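Draslow Animal Welfare Trust
@DraslowAWT

A short thread on lost dogs, shared videos and what we ask of residents when a post begins to spread. Please read to the end before reposting any appeal. 1/14

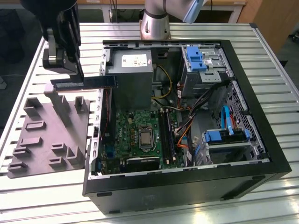 In July our lost and found desk dealt with 70 reports of missing dogs across Draslow, Astthorpe and the villages along the Bavmont road. Most of the dogs were home within a day. 2/14

One of those reports concerned an elderly spaniel from Astthorpe. A passer-by filmed her sitting outside the library with a group of schoolchildren and put the clip online. By Sunday evening it had been shared 2847 times. 3/14

The spaniel had been collected by her family on the Sunday morning. The clip did not say so, and the telephone number attached to it continued to ring for several days. The family have asked us to thank everyone who called and to say that no further calls are needed. 4/14

We received 1041 messages about the same dog. Each was read by a member of staff. During that period replies to other owners were slower than we would wish, and we apologise to those who were kept waiting. 5/14

If you lose a dog, please contact us first and your microchip database second. Check that the telephone number held against the chip is current. A chip registered to an old number is the most common cause of delay at our desk. 6/14

When writing an appeal, give the place, the day and the time the dog was last seen. Include one clear photograph taken from the side. Leave out one identifying mark, such as a scar or a white toe, so that you can check a claim if somebody says they have found your dog. 7/14

Please do not put your home address in a public post. Do not offer a reward figure. We have seen false claims made against both, including a demand for payment before a dog would be "released". If this happens to you, keep the messages and report the matter to the police. 8/14

If you find a dog, we ask that you do not chase it. Sit or stand side-on, speak quietly and let it come to you. Frightened dogs often run towards roads when followed by several people, and filming at close range can have the same effect. 9/14

A dog that is calm and willing to be handled may be brought to reception at Hutapea House between 8 am and 6 pm for a free chip scan. Most veterinary practices in the district will also scan without charge. You must also tell the council's dog warden that you have found a dog, even if you are happy to look after it. 10/14

Those who have filmed a found dog are welcome to send the clip to us by direct message. We will compare it with open reports before anything is published. If you have already posted it, please add the date and the place, and edit the post once the dog is home. 11/14

Several followers have asked whether the children in the library clip should be identified so that they can be thanked. We will not be doing this. Their school has been told how much their patience with the dog was appreciated, and we ask others not to try to trace them. 12/14

From next month, every appeal issued by the Trust will carry a reference number and one of three words at the start: MISSING, SIGHTED or HOME. Please quote the reference when you contact us. Appeals marked HOME will remain visible for 18 days and will then be removed from our pages. 13/14

Reports can be made through the form on our website at any hour. The telephone line is open every day, with a recorded message overnight giving the number for the out-of-hours kennel at Bavmont. Please do not report a missing dog in the replies to this thread, as replies are not monitored after 6 pm. 14/14

Addition to the above: we have been asked about cats. Cats may be reported on the same form. The council warden does not collect them, so please ring us before bringing one in, and check sheds and garages on your own street first.

Second addition: the Astthorpe scanning point is closed this Sunday. Hutapea House will be open as normal.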